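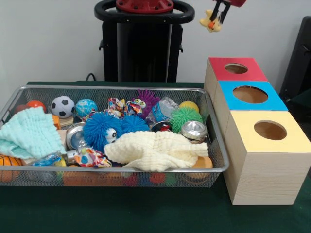
Page last changed: February, 4:15 p.m.

FOR IMMEDIATE RELEASE

Sumano opens its toy sorting table to families, and you're all invited

Hi, I'm Mỹ Lâm, and I run the play side of things at Sumano, the toy library on the ground floor of the old Kurian building. I've been asked to write our press release this time, so please forgive me if it sounds more like a letter!

Starting this month we are opening the sorting table to the public. Up to now it was a back-room job. Toys came home from a loan, somebody tipped them into a basket, and one of us stood there after closing and put them where they belonged. Kids kept wandering in and asking if they could do it (I lost count of how many times I found a four-year-old up to the elbows in puffer balls), so we've moved the whole business out front and made a proper activity of it.

The setup is pretty simple. There's a big wire-mesh basket on a dark green tablecloth, and it gets packed with whatever needs a home: soft toys, balls, cloths, small metal containers. Next to it are three pale wooden boxes that go up like stairs, with a red top, a sky blue top and a yellow top, and each top has a round hole in it. You pick something out of the basket, you decide which box it goes in, and down it drops. The rule for the boxes changes every session. One morning it might be by color, the next it's "things that roll, things that squash, and things I'd like to take in the bath." We had a long and pretty heated discussion over whether a rubber duck squashes. My vote was yes.

The wooden boxes come from Ollent, the workshop two streets over, where Obinna Amadi cut them and painted the tops. I asked him for something low enough for toddlers and tall enough that my back wouldn't hurt, and the staircase was his answer. He left the sides plain so you can see the grain, and I'm so glad he did.

"My first sketch had all three boxes the same height, in a row," says Obinna. "Mỹ looked at it and told me it looked like a mailroom. So I went back and tried steps. The holes took me longer than the boxes did, I kept sanding them and sticking my own hand through."

As for the basket, I could go on all day. The soccer ball is a regular, and so is the blue ball with the globe on it, which the older kids use to argue over where countries are. The spiky puffers are the big favorite though. There's a purple one with huge white cartoon eyes, there are blue ones and there's a bright green one, and they get borrowed more than anything else we own. We keep ordinary household stuff in the mix on purpose too, like a crinkled water bottle or a scrap of patterned fabric. Little ones love a noisy bottle every bit as much as a toy from a shop, and sorting gets a lot more interesting when you have to decide where a piece of cloth goes.

The library now has 534 toys out on loan or on the shelves, and every one of them passes over this table at some point. Hiếu Hồ keeps the loan book and has been after me for a year to speed up returns.

"I thought letting children do it would be slower," Hiếu says. "The first morning, it was slower. Now I get my basket back before lunch and I have nothing to complain about, so I've started on the puzzles."

Sorting sessions start at 9 in the morning and we take 12 children at a time, each with a grown-up. It's free for members and for anyone who brings a toy to donate. Thoa Võ leads the early group and Anselmo Gallardo takes the one after lunch, which is in English and Spanish. If your child would sooner sit and watch, that's fine with us, there are cushions.

We're also looking for balls! Orange, yellow, dark red, any color really, as long as they fit through a hole in a box top. Please wash them first. We can't take anything with button batteries or anything with a missing eye (we tried to mend those last fall and the results frightened people).

Reporters and photographers are very welcome at any session. Tell us the day before so we can let parents know, and plan to stay for the tidy-up song, which Thoa wrote and which has 13 verses. We usually stop at four.

Press contact: Mỹ Lâm, Sumano toy library, Kurian building, ground floor. Ask for me at the front desk or leave a message with Hiếu.

About Sumano: We lend toys, games and puzzles to families with children up to age 9. Membership is open all year. Our shelving was paid for by a grant from Trosisex, who also gave us the tablecloths.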